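**For release: January**

# Rorkum opens sock-hanging recordings at Skoltenwood, and asks buyers to keep their expectations low

Rorkum has begun recording two-armed robots doing laundry chores at its workshop in Skoltenwood. The first chore is hanging socks on a clip hanger. Each recording shows a person steering both arms through the job, and the recordings will be used to train Oloren, the company's learning system.

We would like to be plain about what is being announced. Oloren can't hang your washing. It may not be able to hang anyone's washing by the end of the year. What Rorkum has is a bench, a pair of arms, a supply of socks and a plan for gathering examples properly, which we think is more than some of the louder announcements in this field have had behind them.

"I have sat through a lot of videos of robots folding shirts," said Areeba Tanoli, who runs the recording work at Rorkum. "I always want to know how many tries it took and who tidied up between them. We will publish that for ours. Some of it will be embarrassing."

The target for the first stage is 100 usable recordings from each operator. Over the opening fortnight, 45 recordings were made and 16 of those were thrown out. Most of the rejects came down to the operator changing their mind halfway through a reach. A few were perfectly good attempts spoiled by a late start to the recording. Rorkum has kept the rejects in a separate folder and will hand them over with the rest to anyone licensing the set, marked as what they are.

Failed grasps are treated differently. If a sock is dropped and the operator picks it up and carries on, the recording stays in. Tanoli's view is that a system shown only tidy work learns nothing about trouble, and she would sooner have a slow, clumsy success than a quick one that depended on the sock being in exactly the right place.

Whether any of this leads to a machine that can cope in a real kitchen or utility room is an open question inside the company. Socks are soft, they twist, and a clip that is easy for a thumb and finger is a nuisance for two stiff ones. A sock held by the toe and a sock held by the cuff are close to being two separate jobs. Rorkum does not know how many examples are enough, and is wary of any supplier who claims to.

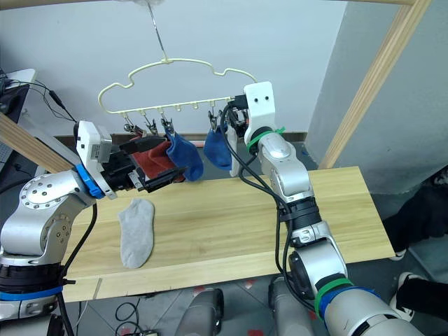 The outside check on the recordings is being done by Naqvi, a small testing firm with no stake in Oloren. Zarmeena Baloch of Naqvi has asked for 22 recordings chosen by her own staff, and will score each one against the written instructions given to the operator. Her report will be released in full, including any parts Rorkum disagrees with.

"The company's own score for its own data is worth very little to me," said Baloch. "I also want the test socks kept away from the training socks. They have agreed to that in writing. We'll see how long it lasts once there is a deadline."

Rorkum will not be giving a launch date, a price or a figure for hours of housework saved. It has no basis for any of them. The next notice will cover the Naqvi report and the first trials in which Oloren moves the arms without an operator. If those trials go badly, the notice will say so — and the recording work will probably carry on regardless, with a different hanger.

Reporters who wish to visit the Skoltenwood workshop may do so while recording is under way. Visitors are asked to stay clear of the bench when the arms are live. There is no staged demonstration, and a morning's visit may well consist of watching the same sock go up several times.

**Press contact:** Areeba Tanoli, Rorkum, Skoltenwood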